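My afternoon teaching a robot to tidy up

I've never been good at video games, so I was a bit nervous when the people at Fitora handed me the controls. They're a small firm on the Kerus business park, and they spend their days showing robots how to do dull jobs. You move your hand, the robot moves its hand, and every wobble gets recorded!

The software is called Tradon, and it needs a lot of goes before it can manage a job alone. The team had 538 good ones for tidying a table when I turned up, and they want 2000 by the end of February. I was down for 22. (I asked if I could do ten and have a biscuit. I could not.)

The first few were awful. You lose all sense of how far away things are, and I kept closing my fingers on thin air - then opening them in a panic and having to start again. My shoulder ached by the fourth go. They told me to slow down and breathe out before each grab, and that helped more than anything.

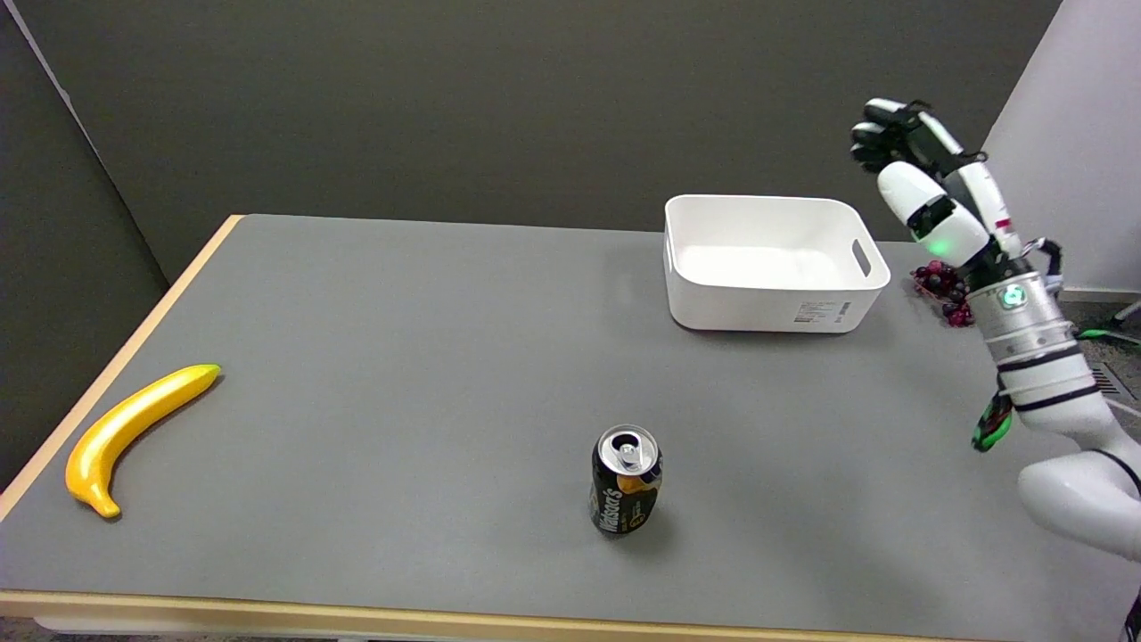

Toy fruit is kinder to beginners than a drinks can, by the way. A banana doesn't mind being picked up badly, but an upright can wants you to come in straight and keep your wrist still, and mine never is. I got a round of applause for my first decent one, and I'm still quite proud of it.

The bad goes get thrown out, so I asked how many of mine they were keeping. Nine! I've been invited back in February to do the rest, and I've started practising on the mugs at home.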